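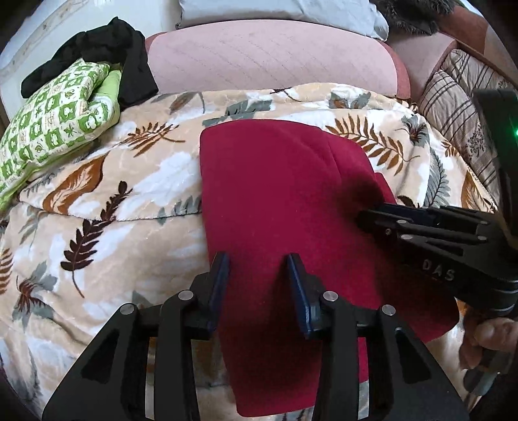

Red felt-like cloth on the leaf-print blanket, with the pink cushion behind.

The Spare Room Textiles, April
Posted in April by the Grovard house blog
6 shares | 2 comments

We spent most of April going through the blankets, cushions and odd pieces of cloth that had built up in the back bedroom at Fokcombe. Nearly 1,000 pictures were taken over the month, most of them of very little interest, so this page is a short one. It covers the bed as it was set out for folding, and the notes that went in the book for each piece.

The red cloth. Dark red and roughly rectangular, with one end slightly rounded. It was bought as an offcut from Chae and was meant for a table cover, but it came up short by a hand's width. It creases softly and does not need ironing. It is folded in half lengthways, then in three, and goes on the second shelf.

The blanket. Cream-beige and plush, printed with big leaves and ferns in browns, grey-green and white. We leave this one on and fold everything else on top of it. Smaller things don't slide about on the pile the way they do on a cotton sheet. Cool wash, low spin, and it takes two days to dry indoors.

The pink cushion. A dusty pink with faint diagonal quilting. The cover is due for a wash. The pad inside came from Goltmont and has kept its shape after five years, so it stays.

The pillow. Pale grey-blue, at the back. Staying on the bed.

The fur throw. Dark and fluffy, in the corner by the cushions. It sheds for the first few weeks after it comes out of the cupboard, so it gets shaken outside and stored in its own bag. Do not put it in with the felt.

The patterned cushion. Maroon and beige. The colours go well enough with the red cloth, and the two may end up together in the front room if we can find a use for the cloth there.

Still to sort are the curtains from the landing and a box of napkins. The napkins need matching into sets first. Shelf labels are done down to number 6.

2 comments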